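Octavio Zúñiga wants a second pair of arms in next year's budget and I'm the one who has to say yes by October. The pitch is table setting.
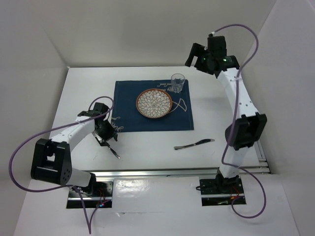
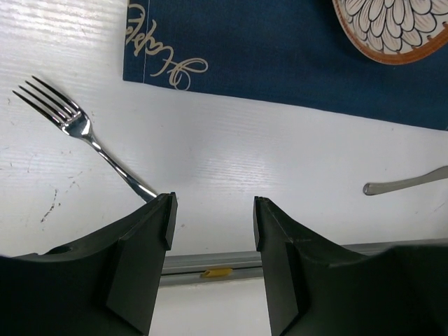
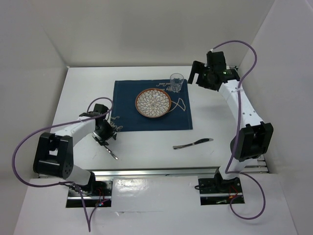

The Trerkora quote lists 992 for spare fingers and cables alone, and the warranty runs 8 months. Eight! Seo-ah Chae asked them what happens in month nine and got a brochure. Kollár came in lower but wants a service contract, and I don't trust any price that needs one. My guess is we'd lose almost 144 hours to setup before anyone did useful work. I've asked Rodik for a rental rate.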